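Midham Guest House - Room Safety Walk-Through
Completed August 16, 2018 by Nabil Awad
Accompanied by Juraj Skála (second floor only)

What a good walk-through this was! We have come a long way since June, and most of what was marked Repair last time is now marked OK. Comments are under each item. Please read them even where the box says OK, as a few are tips worth passing along.

1. Smoke alarms, all bedrooms - OK
Every alarm sounded on the first press. The new Rellier units are loud, really loud, and I love them. Juraj heard the one in Room 2 from the parking lot.

2. Carbon monoxide alarm, boiler closet - OK
Tested. Date label is readable and has years left on it.

3. Escape route cards on bedroom doors - ATTENTION
Present in all rooms but one. The card in the Tarawneh Room still shows the old back stairs. Replacement is at the printer.

4. Window stops - OK
All hold. The sash in the corner room used to slide past its stop and now it doesn't budge. Great work by whoever fitted the new screws.

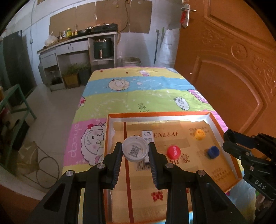 5. Small parts and choking hazards - ATTENTION
Families book with us all summer, so I check this one on my hands and knees. Under the beds was clean, and behind the radiators was clean apart from one coin. The surfaces people forget are the beds themselves, where gift boxes get opened and things are set down. A loose bottle cap like the white one with the QR code printed inside is what I want housekeeping to look for when they strip a bed, along with button batteries, hair ties and pen tops. Anything found goes in the lidded tub on the cart. Please add "shake out the bedspread" to the turnover sheet - it takes seconds and I'm a big believer in it.

6. Bedside lamps and cords - OK
No frayed cords. One lamp had a bulb over the rating on its shade and I swapped it on the spot.

7. Outlets and power strips - REPAIR
Outlet to the left of the desk in Room 2 is loose in the wall. I have taped it off and switched off its breaker. Salum Electric has the work order. Room 2 stays closed until they sign it off, please, even if we are full.

8. Hot water at basins and tubs - OK
Measured at every tap with the probe thermometer. No reading was above 120°F. The mixing valve we fitted in June is doing a wonderful job.

9. Bunk rails and ladders - OK
Tight, with no splinters. I leaned my full 200 pounds on each rail and nothing moved. Reminder: top bunks are for ages six and up, and the sign saying so has to stay where parents can read it.

10. Packaging and clear plastic - OK, WITH COMMENT
No thin plastic bags left in any wardrobe or drawer, and the trash can liners are all the short kind now. Rigid packaging is less of a worry, but it can crack into sharp edges if someone sits or steps on it, so it should come off beds and floors at turnover. Cardboard lids go flat in the recycling.
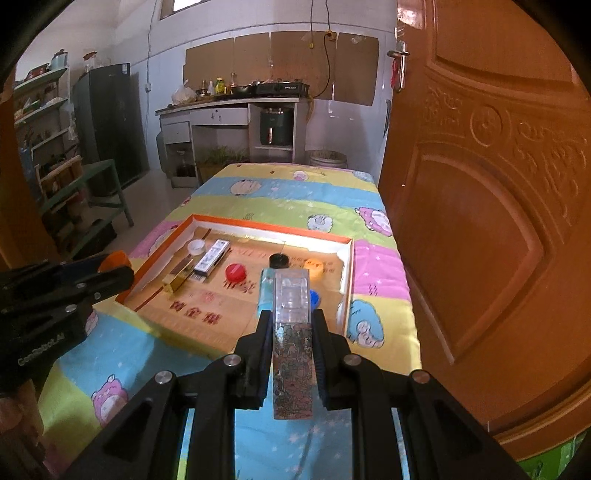 Item 10: clear rigid container with floral print, box lid on the bed.

11. Rugs and floor edges - ATTENTION
Hall runner has a curl at the top of the stairs. Double-sided tape is on for now. I would like it tacked down properly before the weekend.

12. Fire extinguishers - OK
Gauges in the green, pins and tags in place. The kitchen one is back on its hook. Thank you!

13. First aid box - REPAIR
Low on burn dressings and out of small bandages. Order placed.

Score: 87 (passing is 70)

Open items: 3, 5, 7, 11, 13. Juraj has the stair runner and I have the rest. Initial each one on the office copy when it is closed.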